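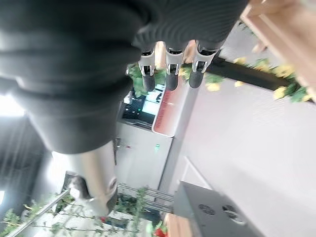 I have been trying to paint the same jug since May. It's a plain cream jug with a chip on the lip, and I picked it because it looked easy, which tells you how much I knew in May.

The trouble started when I signed up for Wilma Strachan's evening class in oils. Wilma has a rule that beginners do one object on one cloth until she's satisfied, and she isn't easily satisfied. Zanele Shabalala got through a lemon in two weeks and has since moved on to a bowl with things in it. I'm still on the jug. I've painted it on blue cloth, on grey cloth and on no cloth, and in every version it leans slightly to the left, as if listening for the door.

Wilma's diagnosis is that I paint what I think a jug is. She said this kindly and then turned my board upside down on the easel and walked off. Upside down it looked a good deal better, so I asked whether I could hang it that way. I could not.

Paint, then. I began with a student set of Kirnov, twelve tubes, most of them a brown of one kind or another. The white is fine. The yellow ochre comes out with a spoonful of oil in front of it, so squeeze it on to a bit of kitchen paper first and let it drain for ten minutes. Blair Gourlay, who sits next to me and has opinions, told me to throw the lot away and buy Santoro. I bought one tube of Santoro ultramarine and it is lovely stuff, thick as butter, and I've been so careful with it that there is almost no blue in anything I've done. My shadows are all Kirnov.

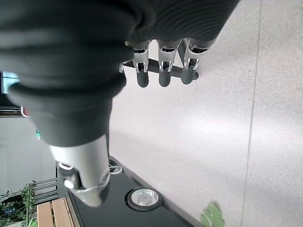
Brushes are where the money goes. I have 65 pounds' worth of them in a jar and use three: a flat hog for blocking in, a worn filbert for everything else, and a tiny sable for signing my name, a job that hasn't come up much. Clean them the same night. I left the filbert in white spirit over a long weekend and it now has a parting.

Last month a few of us went to see the small works show at the Henard, which had 903 entries this year and hung 50. Dougal Dalgleish drove. We'd all agreed beforehand that it would be instructive, and for me it was, mainly in the matter of prices. There was a pear, one pear, about the size of my hand, for 2000 pounds. I went in prepared to be cross about it and stood there for a quarter of an hour. The whole shadow side was done in what I'd swear was two strokes, a warm one and a cool one, and the edge on the left just wasn't there. It went off into the background and you filled it in yourself. I've never lost an edge in my life. Mine all look as though I've gone round them with a bootlace.

Nayeli Serrano bought a postcard of it and has it propped on her easel in class, where I can see it if I lean. I lean a lot.

So I had another go at the jug this week, on the kitchen table, with the lamp moved round to the left and the big light off. I squinted, as instructed. I mixed the shadow first and left the handle until last, and for an hour or so it went rather well – then I tidied up the rim and killed it. Scraped that bit back with a palette knife and left the rest to dry by the boiler. The chip is quite good, I think. Wilma gets to see it next class, and I've ordered a second tube of the blue.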